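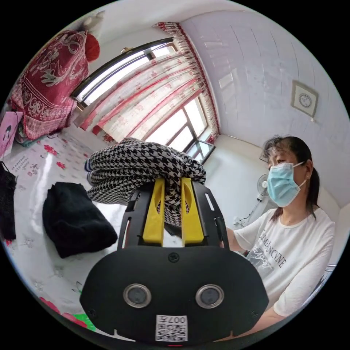 3.2 Coding of the first contact report

When a family loses contact with a relative at a foreign border, the first written trace is usually a report taken by telephone at the consular desk. We studied 400 such reports from the desks in Lisudow and Vernel. Each report has a field for the last known place, a field for travel documents and a free text field for appearance and clothing. The free text field gave us the most difficulty. Callers name the same cloth in very different ways, and the officer writes down what he or she hears, often through an interpreter. A black-and-white houndstooth with a dense small check, such as the fabric in Figure 1, can be entered as "houndstooth", "dogtooth", "checked", "small squares" or only "gray". If the receiving authority searches its own register for one of these words, the others are not found. For this reason we coded clothing at two levels, the word used in the report and a general group (plain, striped, checked, other pattern), and all matching was done on the general group.

The last known place was coded more strictly. A place was accepted only when it could be put at one side of the border line. "At the station" was not enough, because the station in Lisudow has a hall where the officers of the neighboring state do the passport control, and a person who is stopped in this hall is, for the law, already abroad. Families often did not know this. In 130 reports the caller said that the relative was "still in the country" although the ticket gate had already been passed. We kept the words of the caller and added a second code for the legal position. The two codes are treated as separate variables in all tables.

Coding was done by Eglė Toom and Fenna Timmermans, who worked independently and did not see the outcome of the case. The scheme was taken from Van Rooij and adapted to telephone reports. They first coded a training set of 100 reports, after which we rewrote the instructions for two fields. The training set was then coded again from the beginning. Where the two coders disagreed, Ans Stevens read the report and decided. Most of the disagreements concerned the question whether a message from the relative counts as contact. We decided that a text message counts only if it answers a question of the family. A message that only says "I am fine" was coded as unconfirmed.

We excluded 22 reports from the analysis of response time. In these reports the hour of the call was missing, or it was written in local time at one desk and in home time at the other, and we could not decide which. They remain in the analysis of content.

One limit of the material must be mentioned. The reports show what the desk was told and what it asked the other state. They do not show what the other state knew at that moment. A late answer can mean that the request stayed in an office, but it can also mean that access was refused and that the refusal was given only by word of mouth. Griet Vermeulen, who read the Vernel correspondence for the Clundwood study, found several notes of this second kind in the margins of letters. We had no margins to read, as our copies were typed again before we received them. The response times in Section 4 should therefore be read as the time until a written answer, and we make no statement on the reasons for the delay.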